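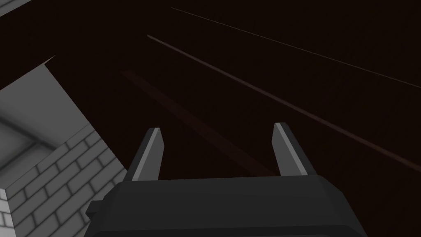

4.2 Keeping and passing on recipes in the households

We had expected, going into the second round of visits, that most of the talk would be about cooking itself, and there was certainly plenty of that (we were fed very well in Drenent, and would like to thank everyone who insisted on a second helping). What took us by surprise was how much people wanted to tell us about paper. Of the 159 households that took part, nearly every one had a drawer, a tin, a folder or a swollen old exercise book in which recipes were kept, and in a good many homes this was brought to the table before we had finished explaining the study.

The collections themselves were a wonderful jumble. A single folder might hold cuttings from the local newspaper, a school fundraiser booklet, the backs of envelopes, and a page torn from a calendar with a pudding written across the month of October. We had planned to sort the items by dish, following the scheme used in our earlier pilot at Kirari, but this soon proved a poor fit. People did not find their recipes by dish. They found them by person. A woman looking for a fruit loaf would leaf through the pile saying the name of the neighbor who gave it to her, and would know the right card by the handwriting long before she could read the title.

For this reason we added the name of the giver to our coding sheet, along with how the recipe had traveled. Altogether we recorded 285 recipes in full. Family members were the most common source, as one would guess, but neighbors and workmates came closer behind than we had thought likely, and in the streets near the old McKinnon cannery workmates came first. Several people there described swapping recipes on the lunch break, usually by memory, and writing them down at home that evening with whatever had been forgotten filled in by guesswork. We suspect that a fair number of local variations began this way, though we can't show it from the cards alone.

Changes written on the cards are a subject all their own. Sugar was the ingredient most often crossed out and reduced, followed by salt. Oven temperatures were altered when a family moved or bought a new stove, and some cards carried three different temperatures in three different inks. Noeline Doolan, who let us copy her whole tin over two long afternoons, told us she never threw out the old figure when she changed it: "If it goes wrong I want to know what Mother would have done." Others felt just the same about stains, and one couple asked us to be sure our copies showed the butter marks.

Figure 3 sets out the sources by neighborhood. The reader will see that the 6 households we visited on the Womex estate stand apart from the rest, with very few handwritten items and a much larger share saved on phones. We would be careful about making too much of so small a group. These were mostly younger families, all of them recent arrivals, and two had boxes of papers still in storage with relatives. When we asked how they would hand their recipes on, the answers were hesitant, and more than one person said it hadn't crossed their mind until we brought it up.

Figure 3. Source of recorded recipes by neighborhood, all households. Where a card named more than one giver, the first name written was used.

We turn next to recipes that were never written down at all, which called for a rather different way of asking.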